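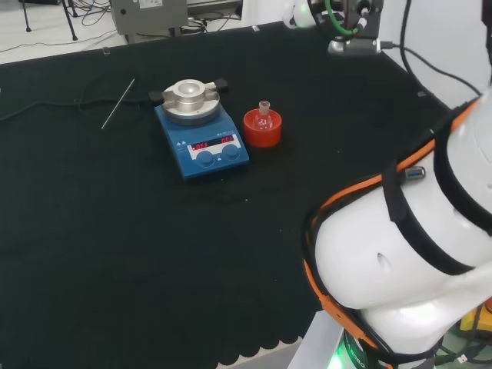

Nisetti word list, English and Swahili

Nisetti is a list of words used in school and college laboratories, with the Swahili word beside the English one. It has 1157 entries. We made it for teachers who explain practical work in both languages and who are tired of inventing a new word every term.

The list is kept by Upendo Lukumay and Josphat Kaijage. It began as the last pages of a chemistry handout called Khaemba, and in October we moved it to its own folder.

What is in the folder

nisetti_main.csv is the list itself, one entry per line, in UTF-8.
nisetti_sources.txt tells where each word was found.
changes.txt is the history of corrections.

The main file has 7 columns: id, english, swahili, plural, subject, status, note. The plural column is for the Swahili plural. When it is the same as the singular we write it again, so an empty cell always means that we do not know the form yet.
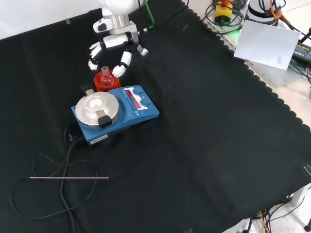 The status column has one of two values. "Used" means that we heard or read the word from at least 2 teachers who do not work at the same school. "Proposed" means that the word is our own suggestion, or that only one teacher gave it. Please do not print the proposed words in an examination paper.

Many teachers keep the English name for glass and electrical things and only change the spelling. We accept these words also. If there is an older Swahili word, for example chupa for bottle, both are given, on separate lines with the same id.
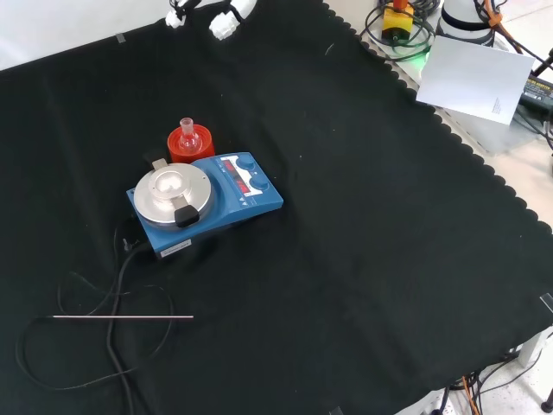

Blue magnetic stirrer hotplate with a round heating block.

How the words were collected

We started with 2000 slips of paper, filled in by teachers at training days. Slips that could not be read were put aside, and repeated words were joined by hand. Josphat did the physics and biology words, Upendo did the chemistry words, and then we exchanged and checked each other.

Known problems

The biology part is weaker than the others. Words for measuring are sometimes marked chemistry and sometimes physics, and we have not yet decided on a rule. Words from the coast are fewer than we would like.

Sorting in Kullaten puts capital letters before small ones, so please sort by id. 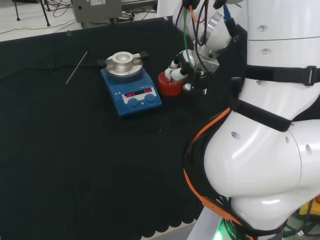

Corrections

Write the id, the old form and the new form in one line, and add the district where the word is used. Upendo reads the corrections at the end of each month.

Licence

You may copy, print and change the list freely. If you publish a changed version, please give it another name.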